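Flernitton Countertop Dishwasher
Set-Up Guide, Section 4: First Fill, First Wash

Before you start

You will need the inlet hose, the drain hose, a towel you don't care about, and the bag of salt you put somewhere safe when you unpacked. The hoses should already be attached. If they are still in their plastic, go back to Section 3. It is short and has a drawing.

4.1 Filling the salt tank

1. Take out the lower rack and set it on the towel.
2. Unscrew the salt cap, turning it left. The first time, it will feel glued. It isn't.
3. Pour in water until the tank is full. You only do this once in the life of the machine.
4. Add salt through the funnel. Water will spill over into the tub as you pour.
5. Wipe the rim and screw the cap back on until it stops.

CAUTION: Use dishwasher salt only. Table salt will clog the softener, and so will the pink kind, at greater expense.

NOTE: The salt light may stay on for the first 10 washes. Covering it with tape does not affect performance.

4.2 Setting the water hardness

1. Hold Start and Delay together until the display shows H.
2. Press Delay to move through the levels.
3. Press Start to save. The machine beeps twice and forgets you were ever there.

Your water company can tell you how hard your water is. So can your kettle, less politely.

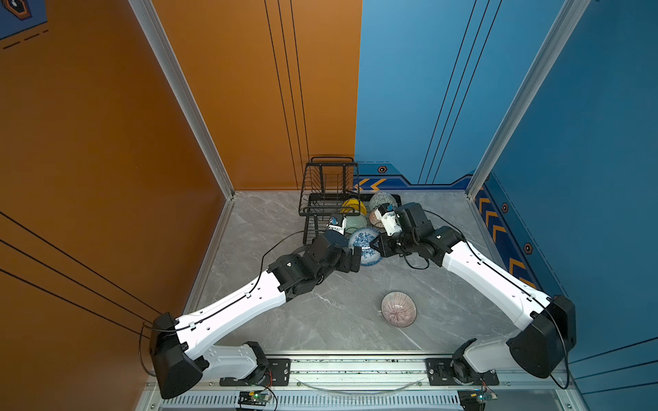 Reading time for this section: 4 minutes

4.3 Loading

Bowls go in the upper rack, tilted, with the open side facing down and toward the spray arm. A bowl loaded face up comes out clean on the bottom and full of soup-colored water. Plates go below, one per slot. Before you close the door, spin each spray arm by hand. If it hits a spoon, move the spoon.

4.4 The first wash

1. Run the Asix program empty, with no detergent. It heats to 50 °C and lasts 134 minutes.
2. Check under both hoses while it fills.
3. When it finishes, leave the door open a crack.

CAUTION: Do not open the door in mid-cycle to see how things are going. They were going fine.

If the display shows 334, the drain hose is kinked or sitting too high. Straighten it, hold Start, and let the pump run. If 334 comes back, turn off the water and call Flisano Service with the serial number from inside the door.

Guide text: Poul Hallgrímsson. Revised 22/11/2022. Replaces the June edition, in which steps 3 and 4 of the salt procedure were printed in the wrong order.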